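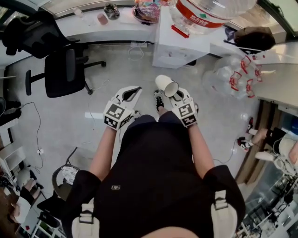
Slide 1. Collecting with two hand-held grippers, paper cup on the floor.

Good morning, and thank you to Ruoxi Dong for the invitation. (Wait for the people at the back to sit.)

My part is the collection work in the Brukach project. Ekene Lawal will speak about the training after me, so please keep the model questions for him.

Point to the two grippers first. One in each hand, and each has a black-and-white marker on the top. Then point to the cup. It is lying on its side, and for our learning system this is a different problem from a standing cup. In August we had almost only standing cups, and the policy was lost when a cup fell over.

Say the number slowly: 1,050 examples, from 4 collectors, in 8 working days. Tài Hö's rule was that we do not clean the office before a session. Chairs, cables and bottles stay where they are.

The backpack - mention it short. Collectors must be able to walk and turn freely, also between rooms.

What we learned about people:
Collectors get faster after the first hour, and they also get careless. We now stop after 2 hours.
A failed grasp is kept and labeled. Relu Manole did not agree with this at first, maybe he wants to comment.
Do not correct the collector during the motion. Wait until the hands are down.

If time is short, skip the part about Bendside and go to the labeling tool.

Next slide: one example from start to end, played at normal speed.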